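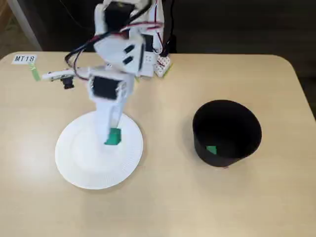
June 21, 2021

Okay, third go at the rye and I think I finally have a handle on the starter. Writing this down before I forget, and also for whoever opens the fridge at Bivbridge and wonders why there are two jars with tape on them.

The jar marked M is the Miah starter, the one I've been feeding since March. The other is a split off it that I moved over to the Cledness flour (the coarse dark one in the paper sack, bottom shelf). Please don't feed either one with the white stuff! I know it's easier to reach.

So, the loaf. Same formula as last time except I dropped the water a little and let the soaker sit overnight with the salt already in. That was the Ekum method, or my memory of it, their sheet got soaked in the sink and I can only read the top half. Dough felt like wet cement as usual. I've stopped expecting rye to feel like anything else. Wet hands, wet scraper, into the tin, smooth the top, dust it, walk away.

Walking away is the part I'm bad at. Last time I baked too early and got that gummy line along the bottom, with a big hollow under the crust. This time I waited until the flour on top had cracked all over and there were a few pinholes showing, and that took 3 hours in the warm corner by the water heater. I kept going back to look at it, which I'm sure did nothing for the temperature over there.

Oven notes: I set the dial to 175 for the long part of the bake (Celsius, the old oven doesn't do Fahrenheit) and the hanging thermometer said 172 once it settled. Close enough. I'd been blaming that oven for the gummy line and I guess I owe it an apology. The fan setting is still off limits though, it dries the top out before the middle has a chance.

Left the loaf in a towel until the next day. This about killed me, the whole room smelled like malt and toast. Cut it this morning and the crumb is tight but even, no line, no hollow, knife came out with just a bit of smear on it. Taste is sour in a good way, more like yogurt than vinegar. The crust on the short ends is too hard, my jaw is sore, so next time I'll line the tin or maybe brush the loaf with water when it comes out.

Compared with the second loaf (still have the heel in the freezer), the color is darker and it slices much thinner without falling apart. I'd put butter on it and nothing else. Somebody put jam on it. Fine.

To do:

- buy caraway, the jar is down to dust
- try the split starter on its own, no Miah in it at all
- new lid for the M jar, the seal is shot
- copy out what's left of the Ekum sheet before it falls apart
- weigh the baked loaf next time, I forgot again

Half a loaf is in the bread box, help yourselves, but slice it thin.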